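主题：回复：[小酒坊] 云莓利口酒的浸泡时间，还有标签的问题
发件人：Nelli Laaksonen
收件人：小酒坊邮件列表

各位好，Anneli 好：

先请大家原谅我的中文。我学了很多年，可是写酒的事情，有的词还是要查字典，所以如果哪里说得不清楚，请直接问我。

Anneli Salminen 写道：
> 我们第一批云莓利口酒已经浸了三个星期，颜色很漂亮，但是
> 喝起来后面有一点苦，我丈夫说像药。我想知道：
> 一、是不是浸得太久？
> 二、你们 Skiluto 那一款用的是整果还是压碎的果？
> 三、Direck 的人说最少要订 1,445 张标签，我们第一批只有
> 166 瓶，这样合理吗？有没有别的印刷厂愿意做小批量？
> 另外，十月的集市我们想参加，不知道还有没有摊位。

我按顺序回答，最后再说一点关于基酒的事，那个你没有问，但是我觉得跟你的苦味有关系。

第一个问题。三个星期对云莓来说是太久了，至少在我们的做法里是这样。云莓的籽又大又硬，苦味主要从籽里来。我们开始的时候也浸过三个星期，后来改成 14 天，再后来我每天早上八点尝一次，从第九天开始记笔记。味道不是慢慢变苦的，有一天它还很好，过了两天舌头后面就有一点涩。所以我建议你不要只看日历，要每天尝，而且要由同一个人尝。你和你丈夫轮流尝的话，笔记就很难比较了。

已经苦了的那一批，不要倒掉。你可以先把果子滤出来，让酒在阴凉的地方静置一个月，再和一批浸得比较短的酒混合。比例我不敢替你决定，我们那次是一份苦的配四份新的，加糖以后基本上尝不出来。请先用小杯子试，别直接在大桶里混。

第二个问题。Skiluto 用的是整果，冷冻以后再解冻。冷冻会让果皮自己裂开，汁容易出来，籽却不会破。如果用机器压碎，总有一部分籽被压坏，苦味就来得更快。我知道 Condori 那边是压碎的，他们的酒也很好喝，可是他们只浸五天，用的酒精度也比我们低。两种办法都可以，只是不能把他们的果子处理方法和我们的时间放在一起用。我猜你可能就是这样做的？ 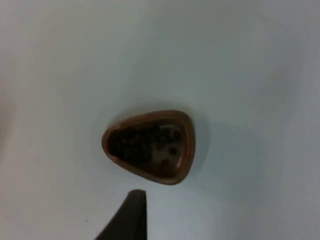
关于基酒，我要多说几句。去年我们从 Dedlow 买中性酒精，是谷物做的，后来有一段时间缺货，换了另一家的马铃薯酒精，同一个配方，出来的味道就不一样，口感更厚，果香反而退到后面去了。我们因此又做了一轮比较，把同一批果子分到两种基酒里，其他的条件都不变。比较的时候，我会在桌上放一点饼干，颜色要在白色的背景前面看，像照片里那个棕色小碟子后面那样的哑光白就很合适，有花纹或者反光的桌面会让人把颜色看错。淡的橙色特别容易受影响，灯光黄一点，每个样品都显得很成熟。我现在只在白天看颜色，晚上只闻和喝。结果是谷物酒精更适合云莓，马铃薯的那种我们留给了黑加仑，黑加仑力气大，不怕被盖住。

所以，Anneli，请你查一下你用的是哪一种酒精，度数是多少。我们浸泡的时候不超过五十度，装瓶前再加水和糖浆。度数太高的话，籽里面的东西出来得快，你的三个星期可能等于我们的五个星期。这句话我没有科学的证据，只是经验，列表上如果有懂化学的朋友，请纠正我。

加水也要慢。我第一次是一口气加进去的，酒马上变浑了，以为坏了，很难过。后来学会分几天加，每次加一点，加完让它休息。有时候还是会有一点浑，放到冷的地方几天以后再过滤，会好一些。不要用太细的滤纸，会把香味也带走，这一点我和几个同行的看法不同，他们认为是我的想象。

第三个问题，标签。我觉得对你们这样的小批量，那个数量不合理。不过你可以再问 Direck 一次，我们第一年也收到过差不多的答复，后来我说愿意用他们仓库里现成的纸，尺寸也用标准的，他们就同意只印 700 张。当然，那是当时的条件，现在怎么样我不能保证。如果你一次印很多，请把批号和酒精度留空，以后自己盖章或者打印上去，因为第二批的度数很少能跟第一批完全一样。我们在这件事上浪费过钱，有一整箱标签到现在还在架子下面。但是留空之前，请先问清楚主管部门允不允许，各地的规定不同，我只了解我们这里的。

十月的集市，我昨天下午打电话问过，还有摊位，不过靠门口的都没有了。卖酒的摊位要另外填一张表，试饮也要单独申请，很多人忘记后面这一项，到了那天只能卖、不能给人尝。对利口酒来说，客人不尝就很少会买。表格我今天晚上单独发给你，附件太大，发到列表上会被退回来。

还有一件小事。上个月有人在列表上问二手的不锈钢桶，我们有两个要出让，带盖子，阀门需要换新的垫圈。有兴趣的请给我个人写信，请不要回复全体。

祝大家工作顺利，

Nelli Laaksonen
Skiluto

又：Anneli，如果你愿意寄一小瓶苦的那批给我，我很想尝一尝。请在瓶子上写明浸泡的天数和基酒的种类，不然我又会和自己的样品弄混。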